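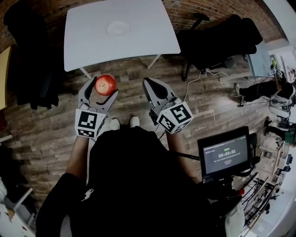
*Hand-held gripper pair with marker cubes, apple in the left jaws.*

**Progress report, May: gripper pair upkeep, Gralwood room**

Work this period went into keeping the two-hand rig in steady use.

- **Finger pads.** Abdelilah Abdelaziz replaced 4 pads. The old ones had worn smooth at the hook and dropped round items. We have 2 spares left.
- **Marker cubes.** Both cubes were reseated and the tracking check rerun. Aslı Kılıçarslan now repeats it before the first session of the day.
- **Cables.** The right gripper lost its connection 3 times. We traced this to a loose plug and fitted a clamp from Bednárik. No dropouts after that.
- **Jaw travel.** The left jaws opened to only 80 percent of full range. Cleaning the slide fixed it.

Open items: the monitor arm still sags during long sessions, and Besside has not confirmed a delivery date for the new pads. Spending is within the approved budget. We ask Trudo to approve a second order of pads in the next period.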